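条纹灰地毯怎么看都像没吸过，是我的问题还是地毯的问题？

提问 · 家居清洁 · 地面与地毯
3 个回答

先交代背景，免得大家第一句就问“你到底吸没吸”。吸了。吸得很勤。

去年 11 月搬进现在这间工作室，地上原本铺的就是那种灰底带细横纹的地毯，浅灰、白、深灰一条一条挨着，整间屋子铺满，墙到墙。房东说这是好东西，耐脏。现在我知道耐脏的意思了：它自己长得就像脏的，所以你再往上添点什么，它也不吃亏。

具体问题有这么几个：

一、吸完以后，站在门口看，条纹一段亮一段暗，像是有人拖着箱子从中间走过去。我换个方向再吸一遍，暗的地方亮了，亮的地方暗了。等于白干，还出了汗。

二、靠窗那一片明显比别处白。我不确定是晒褪了还是落了灰。用湿毛巾擦过一小块，毛巾上有点灰，地毯上看不出变化。

三、桌子腿压出来的坑，桌子挪走两周了还在。摸上去硬硬的，像四枚印章。

四、掉了东西找不着。上礼拜掉了一颗小螺丝，深色的，趴在地上找了半个钟头，最后是光脚踩到的。那颗螺丝的位置我现在记得很清楚，脚也记得。

手头的设备：一台 Hovomar 的立式吸尘器，带滚刷，老款；一把硬毛刷子；一瓶 Ceton 的地毯泡沫，前任租客留下的，还剩小半瓶，没敢用，标签上的说明文字已经磨得差不多了。

预算不多。问过一家上门清洗的，报价 3,000，我说我再想想，对方说好的您再想想，语气像是早就料到了。

想问的是：条纹深浅不一到底能不能弄匀？泡沫能不能用？坑能不能起来？还是说我应该接受现实，把灯调暗一点过日子。

补充一下（有人私信问）：地毯是一整片的，没看到拼缝，应该不是方块的那种。绒很短，手指插不进去。没有宠物，不抽烟，偶尔在屋里吃泡面，没洒过。好吧，洒过一次，在门后，已经处理了，不是本题的内容。

再补充：不能换地毯，合同里写着呢。也不能铺大块地垫把它盖住，试过，地垫会走路，早上在桌子底下，晚上在柜子旁边。

回答 1（提问者已采纳）

我以前在写字楼做保洁排班，这种地毯见得太多了，一样一样说吧。

先说深浅不一。绝大多数情况下那不叫脏，叫倒绒。短绒地毯的毛也是有方向的，滚刷推过去毛倒向一边，拉回来倒向另一边，光打上去一边亮一边暗。你说换个方向再吸，亮暗对调，这就基本坐实了。真脏的地方不会因为你换个方向就变干净，它没有那么好说话。

做法：最后一遍永远朝同一个方向拉。从最里面的墙开始，推出去的时候把吸头稍微抬一点，拉回来的时候压实，一道挨一道，压住上一道的边，一路退到门口，然后关门，别再进去欣赏。你一进去就踩出脚印，踩出脚印就想补两下，一补就又花了。

方向怎么选？顺着条纹走。横着条纹吸，每一道的边界都会和条纹打架，看着就乱。我知道有人主张垂直着吸，说是吸得深，那就第一遍垂直，第二遍顺纹收尾，两边都不得罪。

滚刷：老款 Hovomar 的滚刷高低可以调，一般在底部侧面有个拨片。短绒要调高一点，刷毛尖刚刚碰到就行。压得太低，刷毛会把绒打毛，时间长了表面起一层雾，那个就救不回来了。另外把滚刷拆下来看看，我赌上面缠着头发，而且不全是你的。拿剪刀顺着轴剪开，别用手扯。

靠窗发白：先别急着认定是晒的。找一张白纸巾，微微打湿，拧到滴不出水，按在发白的地方，用手掌压住，数到 26 再拿起来（这个数没道理，我师傅教的，我就一直这么数）。纸巾上灰得厉害，说明是窗缝进来的浮灰卡在绒根里，多吸几遍，慢一点，一道拉 8 秒左右的那种慢法……改一下，就按 8 秒拉，别左右了，大家一左右就变成 2 秒。纸巾要是干干净净，那就是褪色，褪色没有办法，只有心态问题。

你说毛巾擦出来有点灰但地毯没变化，我猜两样都有。

泡沫：标签都看不清的东西我不建议往整片地毯上招呼。真想试，找柜子背后那种这辈子不会有客人去看的角落，弄巴掌大一块，等它彻底干透，第二天白天看。要是那一块发黏，或者比周围白，就别再用了。泡沫没清干净会留一层黏的，特别招灰，过一个月你会看到一个很干净的圆圈变成一个很脏的圆圈，比原来显眼得多。

坑：冰块。放一小块冰在坑里，让它自己化，化完用干毛巾把水吸走，趁还潮用勺子的边或者牙刷把绒往上挑。不用一次到位，隔天再来一次。我见过压了好几年的办公桌坑，弄三回，看着就剩个影子。蒸汽熨斗隔毛巾也行，快，但手要稳，化纤的绒一烫就亮，亮了就是永久的，你会多一个熨斗形状的印章。

上门清洗的 3,000，我的看法是先别花。把上面这些做完，放一个礼拜，再去看。要是门后泡面那块还在（你说不是本题内容，可它迟早是），那一块单独处理，犯不着为它洗一整间。

提问者追问：

滚刷拆了，缠的东西我就不形容了，形成了一个独立的生命。冰块放上了，现在屋里有四个小水洼，我跨来跨去。顺纹吸确实匀了很多，谢谢。问一下，冰块化完要不要开风扇吹？

回答 1 的作者回复：

要。对着吹，别对着坑直吹，斜着来，不然绒又给吹趴下了。没风扇就开窗，梅雨天别弄这个。

回答 2

灰色地毯就是这样的，我家也是，习惯就好。

建议买扫地机器人，每天自己跑，你就不用管了。我家那台 Ukorside 的，跑出来的纹路是弯的，客人问是不是新地毯。

小苏打撒上去过夜再吸，去味。

（评论：提问者没有问去味。）
（评论：过夜撒小苏打的时候扫地机器人要关掉，别问我怎么知道的。）
（评论：所以怎么知道的？）
（评论：滤网。）

回答 3

楼上采纳的那位讲得很全了，我只补充“掉东西找不着”这一条，因为没人理它，而这恰恰是我的专业领域。我干的是修理兼组装，成天往地上掉零件，脚底下踩的也是一片灰底细纹的地毯。可以说我这几年的职业生涯有相当一部分是在地上度过的。

这种地毯找东西难，难在条纹。浅灰、白、深炭灰都有，深色的螺丝往深条上一落就没了，银色的垫圈往浅条上一落也没了。素色地毯起码还站你一边，条纹地毯是跟零件一伙的。人一走动，眼睛扫过去，整片纹路糊成一团，更别指望了。
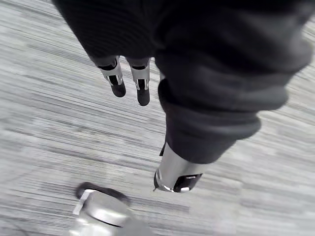 灰底细纹地毯，动起来看就成了一片斜道道。

我的几个土办法，按管用的程度排：

手电贴地照。把顶灯关了，手电平放在地毯上，光贴着绒面扫过去。再小的东西也会拖出一条长影子。地毯是平的，条纹没有影子，有影子的就是你要找的，或者是一粒米。慢慢转手电，别人跟着转，人蹲着别动。这一条能解决大多数问题，剩下的几条是给不死心的人准备的。

丝袜套吸尘器。找一只不要的薄丝袜，套在吸尘器的细管口上，拿皮筋扎紧，开小风，贴着地慢慢走。小零件会吸在丝袜上，关机之前先用手接着，再关。顺序千万别反，反了它就又掉回去了，而且掉在你刚刚找过的地方，你不会再去那儿找。

磁铁。铁的好办，拿个扁磁铁包一层塑料袋，在地上拖。拖完把袋子反过来一撸，东西就下来了。不锈钢的别抱太大希望，有的吸有的不吸，看它心情。铜的、塑料的没用。

再掉一颗一样的。听着像笑话，我认真的。从同样的高度、同样的位置再掉一颗，盯着它往哪儿蹦。短绒地毯比你想的弹，小螺丝能滚出去老远。缺点是有时候最后要找两颗。我有一回一路掉到第三颗，后来收手了，去买了一包新的。

预防比找省事：桌上放一块素色浅边的托盘，带点沿的那种，拆下来的东西全往里丢。我用的是 Amrani 的一个烤盘，厨房退役下来的，底有点弯，螺丝会自己往中间滚，正好。桌沿底下再夹一条旧床单，兜住一部分自由落体的。难看是难看，你那间屋子已经考虑调暗灯光了，应该不差这一点。

还有，光脚找是最后的手段，效率确实高，代价你也知道了。

顺带说一句清洁上的事：吸之前先用手电扫一遍。螺丝进了滚刷，声音像里面有人在敲门，敲几下皮带就松。老款机器的皮带现在不太好配，我等过一条，等的那阵子用透明胶带粘了一冬天的地。

提问者评论：

手电的办法刚刚试了，影子是真的长。找到一颗不认识的螺丝，比我掉的那颗大一号。现在的问题是它从哪儿来的，我把椅子和桌子都晃了一遍，都挺结实，坐着反而不踏实了。

回答 3 的作者回复：

看看吸尘器。

提问者评论：

是吸尘器。拆滚刷那天少装了一颗。

回答 1 的作者评论：

装回去的时候拧到紧就停，那个位置的塑料牙口很容易滑，滑了得垫一圈胶带再拧。另外坑怎么样了？

提问者评论：

四个坑起来了三个，剩下靠墙那个还有个浅印，今晚再放一次冰。靠窗那块用纸巾按过了，数到 26，纸巾挺灰，所以还有救，正在一道一道慢慢拉。泡沫没用，放回柜子里了，打算照传统留给下一任租客。

门后那块的事我另开一题。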